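Lallgate house, data gathering notebook
24 June 2023
Present: E. Sutherland (entries), F. Ruddock (operator)

Purpose of session

To add door examples to the Plasberg set. The set is at present made up largely of kitchen and cupboard tasks, and the February review asked for interior doors before any further training run was started. The target agreed with Flingate is 400 accepted examples, spread over the doors of the house. Work today was confined to the upstairs landing.

Procedure

Each example is to begin with the door closed and the latch fully home. The operator approaches, takes the lever, opens the door far enough to pass, and stops. Closing is recorded as a separate example and is given its own label. The two were run together in the earlier Texier recordings, and a good deal of time was later spent in splitting them by hand. The practice is not to be repeated.

The start position is to be varied between examples. Mr Ruddock has marked three positions on the landing floor with tape and will work through them in turn. A fresh start position is not required when an attempt is repeated on account of a fault in the recording, but the repeat must carry the same number with the letter R.

Lighting is to be left as found. It was proposed some time ago that the lamps be switched on for every session, and this was done at the previous house. The result was a set in which every door was evenly lit, and the model trained on it performed poorly in the evening trials. Low light is therefore accepted, provided that the handle can be made out in the opening view. Where it cannot, the example is to be rejected at review and the reason entered.
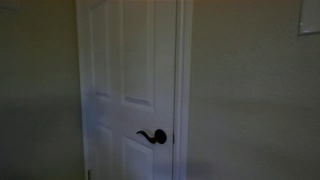
Labels were entered at the end of each batch of 20. The fields are door, handle type, side of handle, direction of swing, light level and outcome. For handle type the permitted entries are "lever", "knob" and "other". Free text such as "curly lever" or "dark lever" is not to be placed in this field. Remarks on colour or shape belong in the notes column, where they may be searched if they are wanted later.

Side of handle is to be given as seen by the operator when facing the closed door. Mr Ruddock and I had been entering this differently, he from the operator's side and I from the inside of the room. Two batches were affected. Both have been corrected and initialled.

Observations

1. The operator's grip tends to settle into a habit after the first few examples. By the end of a batch the lever was being taken near the tip almost every time. Mr Ruddock has been asked to vary the point of contact and to include some attempts made with a slower press.

2. Failed attempts are being discarded too readily. A slip from the lever followed by a second try is of use to us and should be kept, with the outcome entered as "recovered". Only faults in the recording itself justify removal.

3. The landing leaves little room for the operator to step back as the door swings. The third start position is too close and was moved out by one floorboard after the second batch. Examples taken before the move remain valid, but the change is noted so that the jump in the position data is not mistaken for an error.

4. The clock on the recording computer was found to be 2 minutes behind the one used for the label sheet. It has been set right. Entries made earlier in the session have been matched by number and not by time.

Matters outstanding

Flingate to confirm whether closing examples count towards the 400. My understanding is that they do not.

F.R. to write up the revised start positions and pin the sheet inside the equipment case.

E.S. to go through today's batches for examples in which the handle cannot be made out, and to send the list of rejections to Plasberg together with the corrected labels.

Downstairs doors to follow once the above has been settled.

E.S.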